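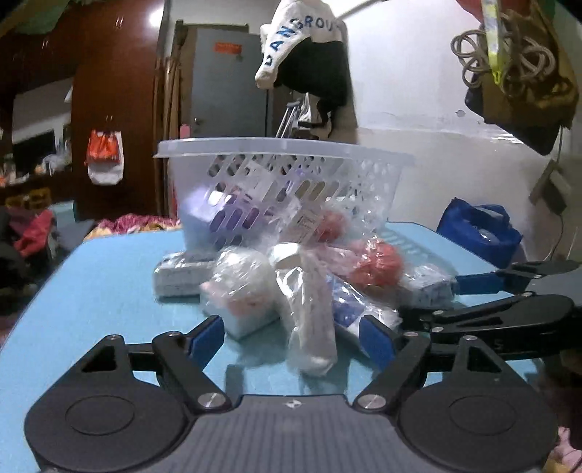 Endang Nugroho asked me last month whether shrink-wrapped stock is really worth the bother, given how fiddly it is to sort, and I've been chewing on that ever since. My short answer is yes, and I hope the rest of this update shows you why!

So, where we've got to with the Carnitz parcels project. We've sorted and packed 149 parcels up to the end of August, and the grant has covered all the baskets plus five of the new tables (the sixth came out of our own pocket, long story). Jidonier are still sending us their surplus boxed goods every fortnight, and Gredico have said they'll carry on until Christmas – a huge relief, as I'd been dreading that phone call.

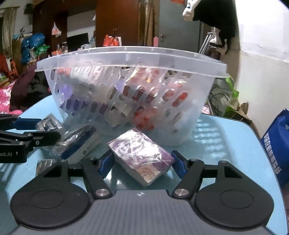
Sorting is still the slow bit. We used to tip everything out and hope for the best, and now each basket gets filled from one delivery only, so if something has to go back we know who sent it. I was a bit sniffy about buying baskets with slots in the sides, but I take it back: you can make out the purple packets low down without lifting a thing off the top. The film is my one grumble. It throws the light back at you so badly that half the pattern on a box disappears, and reading labels in the late afternoon is a pain. Herman Khoo thinks moving the lamps would sort it, and he's trying that next.

Money-wise, we have £500 left in the equipment line. I'd like to spend it on eight more baskets and a decent label printer, if you're happy with that. Could you let me know before I put the order in with Kovačević? They're holding the price for us until the end of the month.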